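My kitchen worktop routine (and the bits I used to get wrong)

Posted 19 Aug 2025 in Kitchen

I moved into this flat in December with one box of kitchen things and a very firm belief that I was a tidy person. I am a tidy person in a big kitchen. In a small one I am a menace, and it took me most of the winter to work out why I was always chopping onions on a square of worktop the size of a paperback.

A few of you asked after my last post (the one with the drawer dividers) how I keep the counters clear, so I've written down what I do now. Some of it came from my mum, some from Berenice Ponce, whose bread class I went to at Trastley, and a fair bit from getting fed up and moving things about at ten o'clock at night.

Start with what you use before breakfast

Before you buy a single basket, go a week without tidying anything away. I mean it! Leave the toaster where it ends up, leave the oil by the hob, leave the mug you always grab. By Sunday you'll have a fairly ugly kitchen and a very good map of it. Mine told me that I use the kettle, the bread board, one knife, salt and kitchen roll every single day, and that I had not touched the blender since I unpacked it.

The blender went on top of the cupboard. I've had it down 3 times since, always for soup, and I don't miss it in between.

Kettle near the tap, mugs above the kettle, teabags in with the mugs. I had mine split over two sides of the room for months and walked across the kitchen for every cup of tea like somebody on a very dull treasure hunt.

Kitchen roll, upright or under the cupboard?

I've tried both. The under-cupboard sort looks lovely and frees up a bit of counter, but mine was stuck on with pads and the steam from the kettle had it off inside a fortnight. If you can drill, screw it up properly and you'll be fine. I rent, so I've gone back to a tall stand-up holder.

Things to look for if you're buying one: a heavy base, first of all, because a light one skates along with you when you pull. Give it a tug in the shop if they'll let you. Then a smooth foot with no ridges, as ridges collect crumbs and something sticky that I have never identified. And check the pole is long enough for the rolls you buy. I bought a cheap one from Skiltley that was a touch too short, so the roll wobbled on the end and every sheet came off at an angle.

To tear one-handed, pull down and slightly across, quickly. If you pull slowly you'll get half the roll. If the roll is new and tight, squash it a little between your palms before you put it on, and it won't spin so freely. My dad does this with loo roll as well, for the same reason.

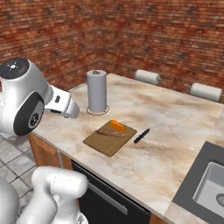
Filed under: Worktops and surfaces

Now for the wiping down, which I do every evening while the pasta water drains or the tea brews. Clear one end of the counter first, all of it, and work from there towards the sink. Crumbs go ahead of you and end up in the bowl. If you start at the sink and go outwards you'll push everything behind the bread bin, and there it will stay until you move house.

My everyday spray is just warm water and a small squirt of washing-up liquid in an old spray bottle. Don't overdo the soap. I used far too much at first and couldn't understand why the surface looked smeary the next morning – it was only dried suds. Go over it once with the soapy cloth, once with a cloth rinsed in plain water, then dry it with a tea towel. The drying is the bit people skip and it makes the most difference to how it looks.

Vinegar is handy on limescale by the tap, but keep it off marble, limestone and other natural stone, as it eats into the surface and leaves dull patches. Gaëtan Royer left me a comment last year saying he'd done precisely this to a brand new worktop with a cut lemon. Sorry again, Gaëtan.

For stains:

Tea and coffee rings: a paste of bicarbonate of soda and water, left on for a few minutes and wiped off gently. Don't scrub in circles on a shiny surface or you'll see the circles for ever.

Turmeric: move fast. Washing-up liquid and warm water straight away, then bicarb if there's a yellow shadow left. On pale counters I now put the jar down on a saucer and measure it out over the pan.

Dried egg: lay a wet cloth over it and go and do something else. It will wipe off when you come back.

Candle wax: let it set hard, then ease it up with the edge of an old plastic card. A metal knife will scratch.

Cloths, and how many you need

I keep 8 cloths on the go, plain cotton ones, and a clean one comes out each morning. The used ones hang over the side of a bucket to dry before they go in the wash, otherwise they smell like a pond by Thursday. Hot wash, no fabric softener (it makes them slide about over spills without soaking anything up), and out on the line if it's fine.

I do use kitchen roll for raw chicken juice, bacon fat and anything the cat brings up. Everything else gets a cloth. Bảo Phan wrote in to say he cuts up old T-shirts and keeps them in a tin under the sink for the really nasty jobs, then bins them afterwards, and I've pinched that idea. Cut off the seams first or they drag.

Corners

Corners are where worktops go wrong. The back corner fills up with jars because you can't reach it to use it, and the front corner near the door fills up with post, keys and whatever you were carrying when you came in.

For the back one I bought a turntable, a basic Rurer one, and put oil, vinegar, soy sauce and honey on it. Put the sticky things on a small plate in the middle so you can wash the plate and leave the turntable alone. For the door end I've got a rule that nothing made of paper goes on the counter. There's a hook for keys and an old toast rack for letters on the windowsill. When the toast rack is full I have to sit down and open them, which is a pain but it works.

If you've got a corner that sticks out into the room, keep glass well away from it. I lost a very nice jug that way, and my hip still goes for that corner about once a week.

The backs of things

Once a month I pull everything forward and clean behind it. Unplug the toaster, let it go cold, take it to the sink and empty the crumb tray (and then turn it upside down over the bin and give it a shake, there's always more). Run a dry pastry brush along the join where the worktop meets the wall. If the sealant there has gone black, household mould spray left on for as long as the bottle tells you will often shift it, with the window open. And never use it alongside vinegar or any other cleaner, please. If the sealant is peeling, cleaning won't help and you'll want to replace it before water gets in behind.

While it's all pulled forward, wipe the underneath of the oil bottle. You'll be horrified. I now stand mine on a cork mat.

Your questions

Yiğit Yaman asked whether oiling a wooden worktop is worth the bother. Yes, if water has stopped beading on it. Thin coats, rubbed in well with a lint-free cloth, and wipe off whatever hasn't soaked in after the time given on the tin. Lay the oily cloths out flat outdoors to dry before you throw them away, as they can heat up and catch fire if you leave them scrunched up in the bin.

Lionel Picard wanted to know what to do with a burn mark from a hot pan. On solid wood you can sand it lightly along the grain and oil it again. On laminate I'm afraid you can't, and I'd put a nice chopping board over it.

Next time I'm doing the cupboard under the sink, so if you've got any clever ways round an awkward pipe, leave them in the comments and I'll try them out.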